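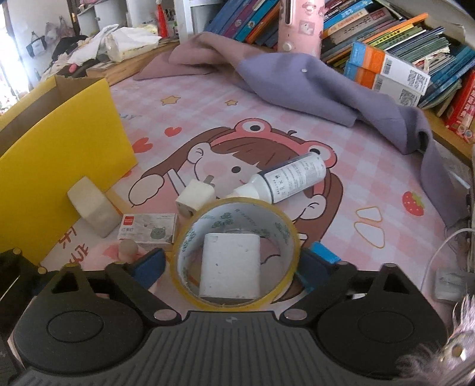

Tape roll between the finger pads of the hand-held gripper, table setup used for ticket work.

Home | Tickets | Knowledge Base | Downloads | Contact
Category: Hand-Held Grippers / Faults and Safety Notices
Jan 28, 2020 - Posted by Armelle Arnaud, Field Support

Subject: Right finger stops short on round objects, then closes without warning
Status: Open - workaround in place
Priority: Raised from normal to high at second entry

Summary of report

The Trurnton site reports that a Grusard hand-held gripper does not close evenly on wide, round items. The left finger completes its travel. The right finger stops short of the object, holds for a moment, and then closes the remaining distance at full speed. The operator's free hand was near the pads on one such occasion and the side of the thumb was pinched. No treatment was required. The incident has been entered in the site safety record, and this ticket should be read together with that entry.

The fault was first noticed on a large roll of packing tape lying on its side. The same unit handled small cartons and a bottle in the same session with no fault recorded.

Entry 1 - Initial checks

The site was asked to confirm the following before any parts were removed:

Trigger cable seated at both ends. Confirmed.
Finger pads fully pushed onto their mounts. Confirmed.
Firmware at the current release. Confirmed, version 2.11.
Linkage moves freely by hand with power off. Left side free. Right side described as "a little gritty near the end."

The site was instructed to clean the right linkage with a dry brush and repeat the test. The tape roll was gripped 26 times. The right finger stopped short on 5 of those attempts, and on 2 of the 5 it released suddenly. Priority was raised on receipt of these figures.

Entry 2 - Log review

Motor current was reviewed for all faulted attempts. In each case the current rises while the right finger is stationary and falls sharply when it moves. This is consistent with a joint that is binding and then breaking free. It is not consistent with a software stop, which would show the current falling to zero first.

The current limit did not trip on any attempt. The limit is set for the pair of fingers together, so one side can bind without reaching it. This has been referred to Borkowska, who supply the drive board, with a request for separate limits on each side.

Entry 3 - Inspection of the right linkage

With the battery removed, the site took off the right pivot cap and sent measurements. The washer beneath the cap had been fitted with the dished side facing the wrong way. When the arm opens wide, the washer tips and catches the edge of the joint. Smaller items do not require the arm to open that far, and this explains why the cartons and the bottle gave no trouble.

The unit was last serviced in July at the Flarley workshop. The service sheet shows both pivot caps removed and replaced. Flarley has been asked to identify other units serviced under the same work order.

Interim instructions to the site

1. Do not use the gripper on any item that requires the arms to open past the second mark on the scale.
2. Keep the free hand behind the housings whenever the trigger is pressed. Do not steady the item with the fingers between the pads.
3. If one finger stops short, release the trigger, switch off the unit and remove the battery before touching either arm.
4. Do not attempt to free a stopped finger by pressing the trigger a second time.
5. Record each stop in the site log with the item being gripped - the type of item is needed for the parts review.

Outstanding actions

Replacement washers and a revised fitting sheet: to be sent to Trurnton by Field Support.
List of affected units: awaited from Flarley.
Separate current limits: awaited from Borkowska.
Repeat of the tape roll test after the new washer is fitted: Trurnton, with the full log attached to this ticket.

The unit may return to normal use only after written release from Field Support.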